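From: Aba Ankrah
To: allotment list
Date: February 26, 2021
Subject: Re: Fruit trees on the lower plots

Yaw Lamptey wrote:
> Has anyone got a peach through a winter down there? The chap at Plesen
> says plot 69 is too wet, but I've already paid for the tree.

Hello Yaw, and all,

I've had one against my shed since a year last November and it's still with us! The wet did worry me, so I planted it on a bit of a mound - nothing grand, two barrowloads of soil and some grit. Leaf curl is the real nuisance. I put a sheet of polythene over mine after Christmas and leave it till the leaves are well out (you do have to let the bees in at the sides, or go round with a paintbrush like I did, feeling a right fool).

Don't feed it yet. And if it sets fruit the first year, pick most of them off, even though it hurts. Ours gave us a small bowlful last summer and we ate the lot standing up.

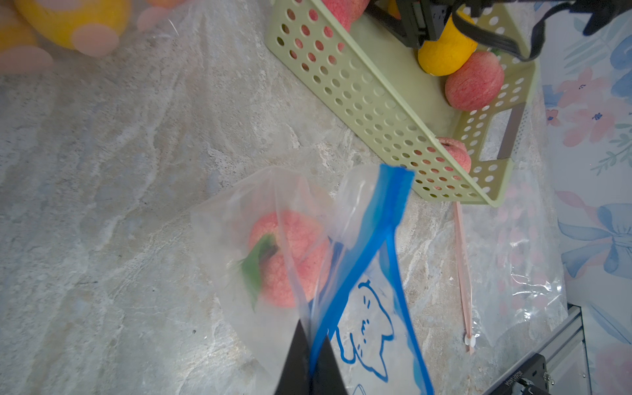

Could whoever borrowed my long loppers put them back in the Irkance shed, please? I've still got the plums to look at, and Yaw, you're welcome to a bag of grit if you come and fetch it.

Aba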